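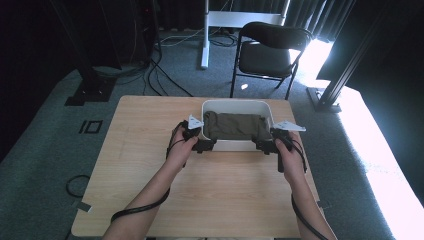
Zakhar Ivanyshyn wrote on Oct 8, 2018:

> The September figures for the school weighing programme are in from
> Florkport. Of 2,395 children on the register, 1,949 had a letter sent
> home and 1,361 were brought back for the second visit. I would like to
> drop the second visit next year. It takes up most of the nurses' time
> and the parents I speak to find it upsetting.

Zakhar,

I'd be against dropping it altogether. One weight in the autumn tells us very little about a child who is growing. The second visit is where the family gets to talk about meals and sleep, and at Thambiah that talk was the part parents asked to keep.

The letter is another matter. It still gives the BMI centile in the first line with no explanation, and the word "overweight" is in bold. Jamila Ekanayake redrafted it last year and I don't think her version ever went out. Jamila, if you still have it, could you post it to the list?

On the nurses' time, could the second visit be cut to 20 minutes? Height doesn't need doing twice if the first reading was clear. Milovan Georgiou had a shorter form that left out the food diary, which hardly any families filled in anyway.

I also wouldn't compare Florkport with Urkano yet. Urkano only sees the older classes and their letters went out after half-term.

I can't make the next call but Nimal Munshi has my notes on the form.

Shafiq Bandara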